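Girkumby handling project – progress report to Treltia
3/5/18
Prepared by Iddrisu Lamptey

Recording of demonstrations restarted in February after the cell was moved to the Osei building. We now have 38 usable sessions on the drive removal task, against none at the last report. Another eight were thrown out for bad timestamps. The logging fault behind that has been fixed.

Operators work in pairs and swap after each session. Brenov has supplied the labeling tool, and labels are running seven sessions behind recording.

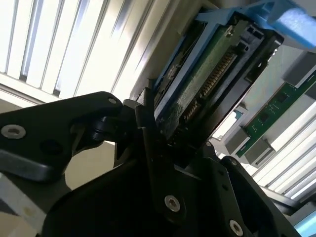 Grasp variety is the main gap in the data. Most of our early sessions hold the part level and square to the fingers, and the model does poorly on anything else. We have asked operators to include tilted grasps, with the drive still in its blue plastic caddy and the circuit board side facing out. Worn parts are being kept in the set as well – a grubby board under ceiling lights looks quite different to the model from a clean one.

Training on the new sessions has started, but there are no results to report yet. Placement into the tray has not been recorded at all and will slip to the next period.

Spending is within budget. We request approval to extend the operator contracts by three weeks, to cover placement and the labeling backlog.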